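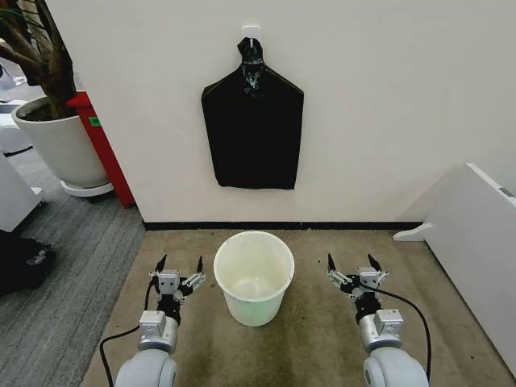 I'm looking for test readers for the second Drollstead book, and I'd love for some of you to be under twelve! If you read the first one, you know how these stories work. Something ordinary is sitting in plain sight, the grown-ups walk past it, and the kids don't. So the readers I want are the ones who can look at a black bag knotted over a little white hook on a wall, with an empty white bucket standing on the mat right under it, and have a theory going before they've taken their coat off. Was it hung there as a signal? Is the bucket waiting for something? Wild theories are fine. Wild theories are how half of book one got written.

For anyone who's new, I'm Liya Ejigu and I write the Drollstead mysteries. Sosina Gashaw does the drawings and the maps, and she's also the person who tells me when a chapter is boring (she's usually right, which is annoying). Drollstead is a town on a river with too many bridges and one very bad museum. Two cousins, Hirose and Gusier, spend their summers there with their grandmother and keep getting mixed up in things. Book two is called Drollstead and the Borrowed Clock, and the full draft is done as of last week. It's a little over 200 manuscript pages with big spacing, so please don't let that scare you off.

What I'm asking you to do is read the draft over six weeks and send me your notes as you go. I'll email it out in chunks, and with each chunk you'll get a short page of questions. They're not school questions. Mostly they're things like where did you put it down, who did you think took the clock, and was there a joke you had to read twice because it didn't land. Last time a reader wrote "I skipped the boat part" and nothing else, and I cut the boat part. It was a good cut.

I have room for 35 readers this round. I'm hoping for a mix of kids from eight to twelve, a handful of teenagers who remember being that age and will be blunt about it, and a few parents, teachers or librarians who read out loud. Reading out loud is a big one for me. I can't hear my own clunky sentences anymore, and somebody who has to get through them at bedtime with a tired kid on one side will find every single one. If you do read it out loud, please scribble down where you stumbled.

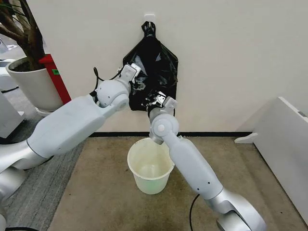

You don't need to have read book one, though about a third of the group should be people who have, so please tell me either way. The two groups get slightly different questions. If you're new to the series I want to know whether you can keep the cousins straight by the end of chapter two. (Gusier is the one who talks. Hirose is the one who writes things down. At least, that's the plan, and if it isn't clear on the page I need to know.) If you've been here before, I want to know if either of them does something that feels wrong. A reader last year caught Hirose climbing a ladder after a whole chapter about how much she hates ladders, and Sosina had already drawn it.

There's a second, smaller job too. We're making an audio version with a little studio called Navlow, and they need kids' voices for the market crowd and the school bus chapter. These are tiny parts, mostly shouting and laughing, and one very good line about a sandwich. You can record at home on a phone. Navlow will send instructions to a parent, and a parent has to be in the room for the recording. If your kid would rather do only this and skip the reading, say so in the email and that's totally okay.

Now the part about what you get. I can't pay test readers, and I want to say so up front. You'll get a signed copy of the finished book, a print of Sosina's new map, and your name in the back (first name only for kids, or a made-up one if you like). The voice parts are different — those are paid, a flat fee for each child, and Navlow handles that directly with the parent.
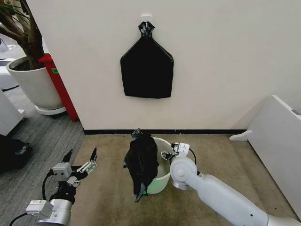 Black garbage bag on a white wall hook, with another draped over the side of the bin.

To sign up, send me an email through the contact page with "Borrowed Clock" in the subject line. Tell me your reader's age, whether you've read book one, and the last book they stayed up too late for. If they want to, kids can add a mystery of their own. It can be three sentences or it can be a whole saga, but please stop at 1,000 words so I can read them all! It doesn't have to be finished. I like the ones that break off just when somebody opens a door.

A parent or guardian has to send the email for anyone under eighteen, and all the notes will come back through that same address. I won't write to kids directly. I also need everyone to keep the draft to themselves until the book comes out, and that includes the name of the person who took the clock. Best friends count as telling. So do grandmas, sadly.

The first chunk goes out as soon as the group is full, and I'd like the last notes back by the middle of April so Sosina can start on the final drawings. If you know already that you'll be away or swamped for part of that stretch, mention it in your email and we'll work around it. Falling a chapter behind is no big deal. If you quit partway because you didn't like the story, please still write to me and tell me what page you were on.

Questions can go in the comments or to the same address. I check it most mornings before I start writing, and Sosina checks it when I forget.

Liya
Posted 01/06/2021

Home Books Meet the Cousins Maps Audio News Contact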